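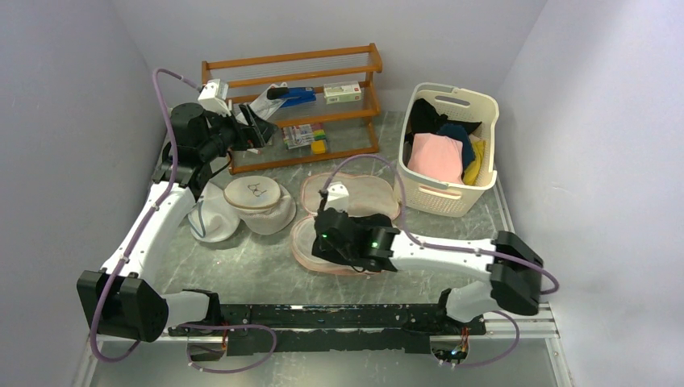 Skomside, 3/22/24

I came back from Poduval with a cold and a notebook full of small handwriting, and it took me a week before I could sit and write something. I went there with Annapurna Fernandes, who is a nurse and has worked in the villages of that valley for seven years. She let me follow her on the mother and child visits, on the condition that I carry the scale.

The nearest hospital is in Zerkeden. When the road is good, the trip takes three hours by bus. In February the road was not good. A woman who is pregnant for the first time should be checked at least 4 times, this is what Annapurna asks for, but many of the women come once, and late. It is easy to say that they don't understand the importance. I also thought something like this before I went. Then I sat with one mother who explained me her calculation: the bus, the lost day of work in the field, the food in town, and somebody to watch the older children. Together it was nearly 600, and her husband brings home less than this in a good week.

So Annapurna goes to them. She holds her clinic in the school on the days when there are no lessons, and between these days she walks. She checks blood pressure, she weighs, she asks what they ate yesterday. The last question gets the longest answers.

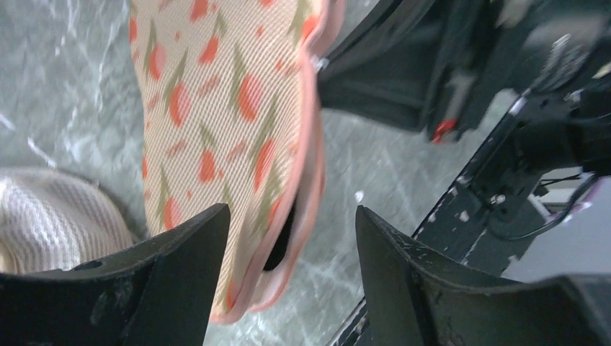

The iron tablets are a story of their own. They are free, and most families have them in the house, but many women stop after some days. They feel sick from them, or the mother-in-law has heard that the baby will grow too big. Annapurna does not argue with the mother-in-law. She drinks tea with her, and she talks about her own mother, and somewhere in the second cup the tablets are mentioned again. I timed one such visit in my head and it was longer than any appointment I ever had with a doctor at home.

What I could not find out is who will do this work after her. The Fadus program pays her salary until the end of the year, and then there should be a new application. She was calm when she told me this – much calmer than I was. There is a younger woman in the upper village who already helps with the registers and wants to train, but the course is in Zerkeden and she has a small son.

I promised to send Annapurna the batteries for the blood pressure machine, because the ones from the local shop die very fast. They went to the post this morning.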